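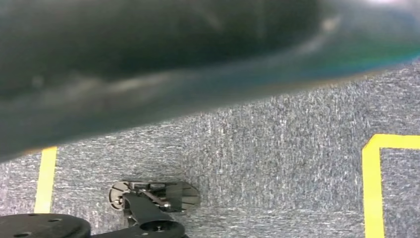

## Vasel cherche lecteurs à voix haute (H/F)

Notre atelier de lecture pour malentendants recrute 2 voix pour enregistrer *Les Carnets de Maluleke*, roman de 122 chapitres dont l'auteur n'aimait pas les points. Souffle exigé, diplôme facultatif.

- Séances de 30 minutes, thé compris, biscuits selon arrivage
- Début en avril 2025, fin quand le héros se décidera
- Indemnité : 56 euros par séance, versée sans lyrisme

Les accents sont bienvenus. Les imitations d'acteurs célèbres, beaucoup moins ; nous en avons reçu en février, et l'équipe s'en remet.

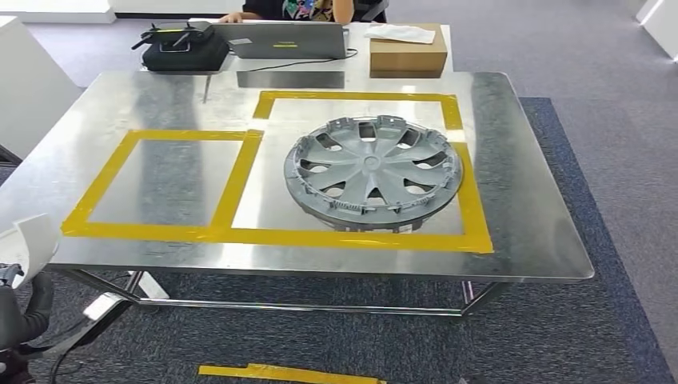 Sem Schouten tient à préciser que le chapitre de la tempête se lit assis, et qu'on peut très bien bâiller entre deux prises.

Envoyez une page lue, n'importe laquelle, à Lindiwe Sithole, atelier Vasel. Les modes d'emploi sont acceptés.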